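**Plarby hand-held gripper – club set**

For school clubs, evening classes and student teams. Sold by Inoveck, order number 1917.

The Plarby set is made for groups that want to teach a robot by showing it the work. A student holds the gripper, does the task with it, and the recording is used later to train the arm. The student doesn't need to program anything on the first evening. For many clubs this is important, because the younger members lose patience when they must wait for the software.

We developed the set together with the robotics club at the Raudsepp school, where Valdis Kütt teaches the beginners' group. His students used the first version for one winter and gave us a long list of complaints. The handle was too thick for small hands, the trigger was too hard, and the screws at the finger bracket became loose. All three are changed in the present version.

**What is in the box**

- 2 hand-held grippers, assembled
- 2 marker cubes with printed patterns, already mounted
- metal fingers with bracket
- camera mount with screws (camera is not included)
- hex key and spare screws
- printed workbook in English, with exercises for one school term

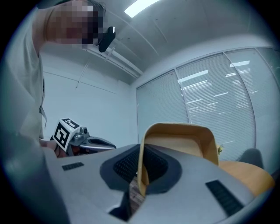
The marker cube is the part about which we receive the most questions. It tells the tracking software where the gripper is in the room and how it is turned, so its faces must stay clean and flat. It sits on top of the gripper, above the hand, and the black-and-white squares are printed on the top face as well as on the sides that face outwards. Please teach the students to hold the tool from below and not to put fingers or tape over the pattern. If a face is scratched, you can order a new cube separately.

**Light and room**

The set works in a normal classroom. Strong sun directly on the cube can make the pattern difficult to read, so close the blinds if you have them. Ceiling lamps are usually no problem. It is good to keep the same light during one recording session.

**For competitions**

The set is allowed in the Brerkia student challenge, in the class "Teach by Hand". Teams there must deliver 200 recordings of one task before the final in February. Aníbal Mosquera, who trains a team for this class, advises to change the person who holds the gripper often – the hand gets tired and the movements become careless. We have added his recording plan to the last pages of the workbook.

**Care**

Wipe the cube with a dry cloth only. Check the screws at the finger bracket before each session. Don't hang the gripper by its cable.

**Delivery and returns**

Schools and registered clubs can pay by invoice. Opened sets can be returned if all parts are present and the workbook is not written in. Spare fingers, cubes and handles are listed under "Plarby parts" – please write to us if you don't find the part you need.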